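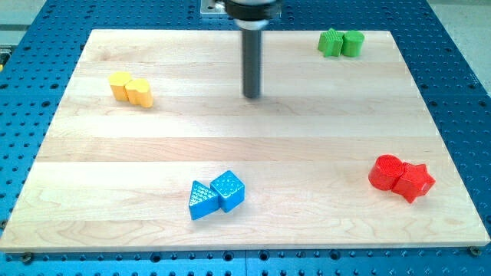
El mercadillo de juguetes de segunda mano vuelve a Milell, y este año me pilla con la caja ya preparada

Sábado, 18 de mayo de 2019

Pues sí, hay mercadillo. Me lo confirmaron ayer por teléfono cuando ya casi lo daba por perdido: la feria de juguetes usados de Milell se celebra este fin de semana en la plaza cubierta, con el mismo horario de siempre (mañana y tarde, con parón para comer) y con bastantes más puestos que en la edición de otoño. Yo llevo desde octubre guardando cosas en el trastero para esto, así que os podéis imaginar la alegría.

Para quien no haya ido nunca, funciona de una manera muy sencilla. Te apuntas, te dan una mesa, pones encima lo que tus hijos ya no usan y lo vendes o lo cambias. El alquiler de la mesa cuesta 2 euros y se paga allí mismo, en metálico, así que llevad suelto, por favor, que en octubre se formó una cola tremenda por culpa de los billetes de cincuenta (el mío incluido, lo confieso).

La novedad de esta primavera es que viene gente de fuera. Se han sumado familias de Elell, que hasta ahora tenían su propio mercadillo en el patio del colegio y este año se han quedado sin sitio por las obras. Cuando hablé con la organización llevaban 451 lotes registrados y todavía faltaba por apuntar todo lo que entrara a última hora. En otoño pasaron por la plaza unas 900 personas, y eso que llovió a cántaros el sábado entero. Con el sol que está haciendo esta semana, yo iría pronto.

¿Y qué se encuentra uno? De todo, y muy mezclado. Puzles, muchísimos puzles (preguntad si están completos, que luego vienen los disgustos), cocinitas, trenes de madera, disfraces, cuentos, triciclos y esos juegos de construcción que valen un dineral en la tienda y que aquí salen por lo que cuesta un café con leche. A mí lo que más me tira son los juegos de mesa antiguos. El año pasado volví a casa con una oca preciosa a la que le faltaba el dado y no me arrepiento ni un poquito.

Hay también un rincón de arreglos, que lo lleva el taller Talukder, el de la calle de la fuente. Encolan patas, aprietan ruedas, cambian pilas y dan consejo gratis. Lo único que piden es que no les llevéis aparatos que se enchufen, porque allí no tienen con qué probarlos. Y la librería Breslow monta una mesa de cuentos a peso que el año pasado se vació antes del mediodía, avisados quedáis.

Una cosa que me parece muy bien pensada: el domingo por la tarde, en la última hora, ya no se vende, solo se cambia. Los críos van con su juguete en la mano y negocian entre ellos, y los mayores miramos desde el otro lado de la plaza sin abrir la boca (cuesta, ¿eh?, cuesta muchísimo). Mi sobrina cambió en octubre una muñeca casi nueva por una linterna con la pila gastada y sigue convencida de que hizo el negocio de su vida.

Lo que sobre y esté en buen estado se puede dejar en las cajas de la entrada, y de ahí va a la ludoteca municipal. Peluches no recogen, que ya no les caben. Tampoco juguetes con piezas sueltas en bolsas sin cerrar, ni nada que tenga óxido.

Si alguien quiere mesa y todavía no la ha pedido, quedan 2 libres en la parte del fondo, junto a la puerta de los baños. No es el mejor sitio del mundo, pero hay sombra todo el día. Se reservan en la propia plaza, preguntando en el puesto de información.

Yo estaré por la mañana cerca de la churrería, con la oca en venta. El dado lo ponéis vosotros.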